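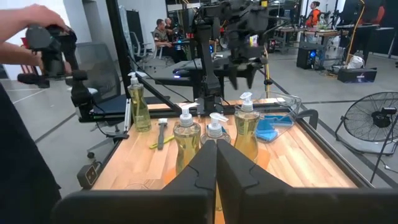 *Blick von der Handgelenkkamera über die beiden Finger, dahinter der zweite Arm und vier Pumpflaschen.*

Die Zelle heißt bei uns Sirko, warum, weiß keiner mehr. Seit November bin ich für sie zuständig, und zwar, weil ich einmal laut gesagt habe, dass die Finger schief schließen. So verteilt man Verantwortung.

Schief schlossen sie leider wirklich. An den Spitzen fehlte fast nichts, unten klaffte es, und jede glatte Flasche drehte sich beim Anheben gemächlich weg. Ich habe zuerst die Software verdächtigt, dann die Kalibrierung, dann den Kollegen. Zwei Abende weg. Schuld waren die Schrauben unter der linken Fingeraufnahme, die sich nach 2361 Greifzyklen gelockert hatten.

Was seither auf meinem Zettel steht:

- Finger abnehmen, Auflageflächen mit einem fusselfreien Tuch abwischen
- Schrauben über Kreuz anziehen, erst lose, dann mit Drehmoment
- Greifer zufahren und von oben durch den Spalt schauen
- Nullpunkt neu setzen (vorher den alten Wert aufschreiben!)
- Kabel am Handgelenk einmal in jede Endlage mitfahren lassen

Der vierte Punkt hat ein Ausrufezeichen, und das habe ich mir verdient. Der alte Wert war 188. Ich weiß das so genau, weil Inna Melnychuk ihn mir aus einem Backup gekratzt hat, nachdem ich ihn überschrieben hatte. Sie hat dabei nichts gesagt. Das war schlimmer.

Zum Testen nehme ich am liebsten Pumpflaschen. Ein Würfel verzeiht alles, eine taillierte Flasche mit Pumpkopf verzeiht gar nichts: Packt man sie zu hoch, kippt sie, packt man sie zu tief, schiebt man sie vor sich her. Wer danach noch Lust hat, darf sich an die Bürste mit dem dunkelgrauen Griff wagen.

Offen ist noch die Zugentlastung. Die Klemmen von Trallus passen angeblich auf jede Schiene, nur auf unsere eben nicht, und die von Kakico sind bestellt. Bis dahin hält Klettband, und ich schaue vor jedem Lauf nach, ob es noch hält.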